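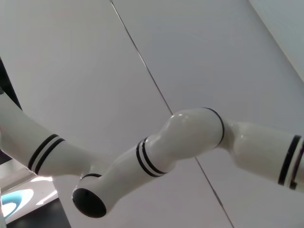 An elbow sits between the upper arm and the forearm. Two black stripes circle this forearm around its middle.

Bend It, Twist It: How Your Elbow Works

Try eating a slice of toast without bending your elbow. Go on, hold your arm out completely straight and try to get an imaginary slice to your mouth. You can wave it in the air, you can hold it over your head, you can point it at the wall, but you can't take a bite!

Elbows are amazing. You use them to scratch your nose, zip up your coat, throw a ball, brush your teeth and hug your grandma, and most of the time you don't think about them at all (unless you bump one on the edge of a table, and we'll get to that).

So let's have a good look at what's going on under your skin.

What is a joint?

A joint is a place where two or more bones meet. Your bones are hard and stiff, and they can't bend in the middle like a rubber band. All the bending you do happens at the joints.

Your body has lots of them. There are big ones in your hips and shoulders, and tiny ones in your fingers and toes. There are even joints in your skull, which fit together in wiggly lines and hardly move at all once you are grown up. Those ones are there to hold things together and protect your brain.

Your elbow is one of the movers!

Three bones meet here

Put one hand on the top part of your other arm. The bone in there is called the humerus (say it "HYOO-mer-us"). It goes all the way from your shoulder to your elbow.

Now slide your hand down past your elbow to your forearm. There are two bones in this part, lying side by side. One is the ulna ("UL-nuh"), on the same side as your pinkie finger. The other is the radius ("RAY-dee-us"), on the same side as your thumb.

All three bones meet at your elbow. When you lean on a table with your chin in your hands, the pointy bit that presses on the table is the top end of your ulna. Feel it with your fingertips while you bend and straighten your arm. It moves!

Like a door, only better

The main part of your elbow is called a hinge joint. It's a lot like the hinge on a door, because it opens and closes in one direction.

Hinges are a very old idea. The big oak door of the market hall in Tellbridge was hung in 1649, and it still swings on a pair of iron hinges as long as your arm. Push the door and it opens. Pull it and it shuts. You can't make it slide upward or tip over sideways, no matter how hard you push, and that's just what a hinge is for.

Your elbow is the same. It can bend and it can straighten, but it can't bend backward or flop from side to side. That makes it nice and steady when you need to push something heavy or do a handstand.

The Tellbridge hinges have to be oiled every May, or they make a screech you can hear across the square. Luckily, your elbows oil themselves. Keep reading!

The secret twist

Your elbow has a trick that a door doesn't. Hold your arm out in front of you with your elbow bent and your palm facing the ceiling, as if somebody is about to give you a cookie. Now turn your palm to face the floor. (Oh no, the cookie!)

Did your upper arm turn? If you kept your elbow tucked against your side, it stayed where it was. Only your forearm and hand turned over.

What happened inside is really neat. When your palm is up, the radius and ulna lie next to each other like two pencils in a box. When you turn your palm down, the radius rolls across the ulna so that the two bones make a long, thin X. The round top of the radius spins in its place at the elbow, a bit like a doorknob turning. This kind of joint is called a pivot joint.

So your elbow is a hinge and a pivot in one! Without the pivot it would be very hard to turn a key, use a screwdriver, or pour milk on your cereal.

Smooth and slippery

If bones rubbed right up against each other all day, they would get scratched and sore. So the ends of the bones in your elbow are covered with a smooth, rubbery layer called cartilage ("KAR-til-ij"). Want to know what cartilage feels like? Wiggle the tip of your nose. There's cartilage in there too, and in the bendy part of your ears, though it's a slightly different kind from the slick stuff in your joints.

Around the joint there's a kind of bag, and inside the bag there's a small amount of slippery liquid called synovial fluid ("sih-NO-vee-ul"). It is thick and clear, a little like raw egg white. It does the same job as the oil on the Tellbridge door, and your body makes it all by itself.

Strong bands called ligaments go from bone to bone and keep everything in its place. They are tough, like rope, and they stop the bones from sliding apart when you swing on the monkey bars.

Who's doing the pulling?

Bones and joints can't move on their own. They need muscles! And there's one thing to know about muscles that surprises lots of people: they can pull, but they can't push.

That means your elbow needs at least one muscle to bend it and another one to straighten it again. The bending team includes your biceps, at the front of your upper arm. The straightening job goes mostly to your triceps, at the back.

You can feel them swap over. Put your hand around your upper arm, then bend your elbow as if you're showing off your muscles. Feel the biceps get shorter and fatter? Now press your palm down hard on the top of a table. This time the back of your arm gets firm. When one muscle is pulling, the other one relaxes and lets it happen.

Muscles are joined to bones by cords called tendons. Bend your elbow halfway, tighten your arm, and touch the soft crease on the inside of your elbow. That thin, hard string you can feel is the tendon of your biceps.

Ouch! The funny bone

Now for that bump on the table. If you hit your elbow in just the wrong spot, you get a horrible zingy, tingly feeling that shoots down to your pinkie. People say, "I hit my funny bone!"

But the funny bone isn't a bone. It's a nerve, called the ulnar nerve. Nerves carry messages between your brain and the rest of your body, and most of them are tucked away behind muscle or fat. At your elbow, the ulnar nerve runs through a little groove in the bone, just under the skin, without much padding. When it gets squashed against the bone, it sends a wild jumble of messages to your brain.

Why is it called funny? Some people think it's a joke about the humerus, because it sounds just like "humorous." Others think it's because the feeling is so odd. Either way, give it a rub and it usually fades quickly. If an elbow is badly hurt or swollen, or you can't move it properly, tell a grown-up right away.

Animals have elbows too!

Look at a dog the next time one trots past. The elbow is at the top of its front leg, close to its chest, and it points backward. Cats, cows and horses have theirs in the same sort of place.

Horses are tricky. Halfway down a horse's front leg there's a big knobbly joint that everyone calls a knee. It matches your wrist! The horse's elbow is much higher up, near its belly.

Birds have elbows in their wings. When a pigeon folds its wings to sit on a roof, it's bending its elbows and its wrists. Bats have them as well, and so do frogs. Even whales have elbow joints inside their flippers, although they can hardly bend them.

Try it yourself: the stiff arm challenge

You'll need two cardboard tubes, some tape, and a friend to help.

Cut each tube along its length so that it opens up. Wrap one around each of your elbows, over your sleeves, and ask your friend to tape it closed. It should be snug but not tight. Now see if you can do these jobs:

Put on a hat.
Touch your own shoulder.
Turn the pages of a book.
Write your name.
Drink from a cup (use an empty one the first time!).

Which jobs were impossible? Which ones could you do in a new way? Some people find that two friends with stiff arms can feed each other grapes quite easily, even though neither can feed themselves. Take the tubes off, bend your elbows a few times, and swap places.

Words to remember

Joint: a place where bones meet.
Cartilage: the smooth covering on the ends of bones in a joint.
Ligament: a strong band that joins bone to bone.
Tendon: a strong cord that joins muscle to bone.
Nerve: a pathway that carries messages to and from your brain.

Next time: knees, and the little round bone that floats in front of them!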